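3. Montar e colocar o porta-cartões de mesa

Se você já fez a parte 2 (a do balcão e do cabo do leitor), pode seguir direto. Se pulou, tudo bem também, esta parte aqui não depende de nada ligado na tomada. Eu escrevi o guia inteiro pensando na recepção da Plaltura, mas a loja da Masstead usa o mesmo modelo, então vale para as duas.

O que você vai precisar:
o porta-cartões de acrílico de dois compartimentos
um pano de microfibra limpo
água morna e uma gota de detergente neutro
um maço de 100 cartões ou fichas (nada de abrir dois maços ao mesmo tempo, por favor!)

3.1 Tirar a película

1. Lave e seque as mãos. Parece frescura, mas digital em acrílico novo é uma praga.
2. Comece a puxar a película por um cantinho da base, com a unha. Não use estilete nem tesoura.
3. Puxe devagar, sempre rente à superfície. Se a película rasgar, comece de novo por outro canto.
4. Confira o lado de dentro também. Na divisória costuma sobrar uma tirinha que só aparece contra a luz (a Nokuthula Swanepoel passou uma semana achando que a peça dela tinha vindo fosca!).
5. Passe o pano levemente umedecido e depois o lado seco.

CUIDADO: nunca passe álcool, limpa-vidros ou removedor. O acrílico pode ficar cheio de microtrincas, e aí não tem volta. Já perdi um assim e fiquei bem chateada.

3.2 Escolher o lugar

Eu gosto dele a um palmo da beirada, do lado em que as pessoas chegam, para ninguém precisar se esticar por cima do teclado. Antes de encher, coloque a peça vazia na mesa, dê dois passos para trás e veja se ela não some. Transparente em cima de branco some mesmo, principalmente com a luz da janela batendo!

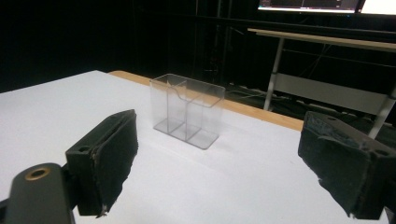 Para carregar os cartões, eu começo sempre arrumando o maço na mão, batendo de leve as bordas na mesa até ficar tudo alinhado. Depois é só separar em dois montinhos, um para cada lado da divisória vertical, e descer cada um reto, sem forçar. O recorte curvo da borda de cima fica virado para quem vai pegar, porque é ali que o dedo entra para puxar o cartão. E repare que a base passa um pouquinho das paredes: quando for mudar a peça de lugar, segure por essa parte de baixo, que assim as marcas de dedo não ficam bem no meio do acrílico.

3.3 Carregar, passo a passo

1. Lado esquerdo: cartões de visita, com o nome virado para o visitante.
2. Lado direito: fichas de retorno, com a linha da assinatura para cima.
3. Deixe uma folguinha em cada compartimento. Se você precisa apertar para entrar o último, tire 4 e tente de novo.
4. Puxe um cartão de cada lado para testar. Se vierem dois grudados, folheie o montinho e recoloque.

Nota: quem usa o papel mais grosso da Mabuza vai conseguir colocar menos cartões, é normal. O Hendrik Joubert prefere guardar o restante na gaveta e repor no fim da tarde. Eu reponho de manhã, com o café do lado (longe do acrílico, juro).

3.4 Limpeza do dia a dia

Uma vez por semana eu tiro tudo, passo o pano seco por fora e enrolo a pontinha dele no dedo para alcançar os cantos internos. Se tiver poeira, sopre antes de esfregar, que poeira arrastada risca. Quando aparece mancha, volto para a água morna com detergente e espero secar completamente antes de devolver os cartões, senão eles ondulam.

CUIDADO: nada de lava-louças nem de deixar perto do aquecedor. O acrílico entorta.

3.5 Pedir reposição

Se a peça trincar, peça pelo código 1,734 no catálogo da Hillalano. O 1,549 é o modelo antigo, sem divisória, e eu mesma já pedi errado. Escreva "dois compartimentos" na observação do pedido e guarde o comprovante na pasta da recepção.

A parte 4 continua com as etiquetas das gavetas.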